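Lists > Soker Student Robotics > soker-build > Phone holder task, station status

To: soker-build
9th November
Subject: Re: Phone holder task, station status

> Can someone who was at the station post where the phone holder task stands?
> Baris entries close in December and the rules want one recorded run per
> team, both arms, no hands inside once it starts. Our subteam only has the
> notes from the last meeting, and they stop at "vision unreliable near the
> holders." Is that the lighting or the model? Also, are we still training on
> the old recordings or did those get thrown out? And can the Kowalczyk room
> be booked, or is it still first come?

Answers in order.

The lighting is most of it. With the gripper pointed at the work surface, the wrist camera gets a long dark shadow straight ahead of the fingers and a bright patch on each side of it. The model does fine on the evenly lit parts and then drifts when a holder is near the glare. We tried lowering exposure in Stimo. It helped with the bright patches and made the shadow worse, so I put it back. The next thing to try is a diffuser over the lights. Please don't change the exposure again until that is done, or we can't compare.

The other half of the problem is color. The holders are pale lavender, and under glare they lose most of their contrast. The phones are easier with their dark screens against the teal, as long as they are spread out and face up.
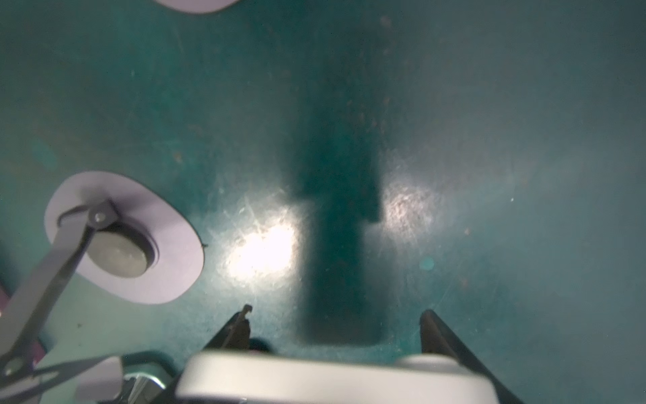
and from outside, with both arms:
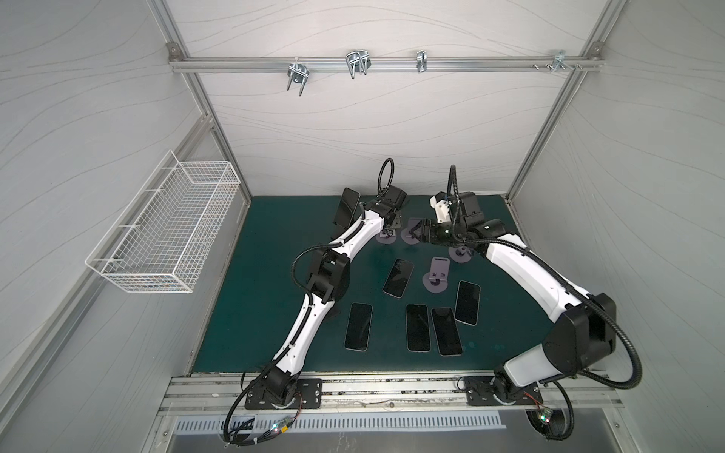 On the recordings: the old ones are still on the drive, but they are no longer in the training set. They were made before the wrist cameras were remounted, and the angle is different enough that mixing the two hurt more than it helped. We have 121 new runs, of which 68 are usable. The rest have a dropped phone, a late start or a missing camera stream. I would like to get that second number up before anyone retrains. The last training job was stopped at 3000 steps and the loss was still going down, so don't read too much into how it behaves now.

If you record, please stick to the same routine. Home both arms, check in Stimo that all the camera streams are live, then start. Move the phones to new spots between runs. Several of the new runs have nearly the same layout and they aren't worth much to us. If a run goes wrong, mark it bad and keep it - do not delete it, the numbering breaks.

The left gripper also needs to slow down on approach. It comes in faster than the right one with the same settings. I suspect the calibration file and will redo it before the next session.

The Kowalczyk room is on the sign-up sheet now, 2 hours per slot. Put your subteam in the title or the slot gets taken as open. If you are last out, power down the arms before the computer.

I still need someone to read the Baris rules on whether a restart voids the run. The wording in section four can be taken either way and I would rather ask the organizers now than find out in December.

- Soker build lead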